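Pirzada Table Notes – README

Welcome, and thank you for opening this file before the folders! I'm Razia Afridi, and I put this collection together over a long June at Ollcombe, mostly in the afternoons, when the light in the corner room is kindest.

The set holds 547 pictures of tables in plain rooms, sorted into 33 folders. Each folder covers one table in one spot, with a short text file giving the wall color, the floor and where the table stands. If you furnish small rooms for a living, or you're only trying to decide where your own table should go, I hope you'll find a corner in here that looks like yours.

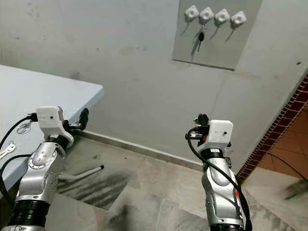

Vol. 2, p. 80

The corner with the white table is filed under "pale", along with the other light rooms. I wrote the wall down as pale gray and the floor as light marble tile, and I'd ask you to keep those words if you add notes of your own (I went back and forth between "gray" and "stone" for far too long, and the early files suffered for it). White on gray is a gentle pairing, and I'm fond of it – though a dark floor would change the whole feel of the room.

Folder names run table, wall, floor, in that order. The Trurnar folders came over from an older list and still have the floor first. I do mean to fix them.

Please use the pictures freely for room planning or teaching, and credit Pirzada Table Notes. Corrections are very welcome – send me the folder name and the line you'd change.

33 shares
2 comments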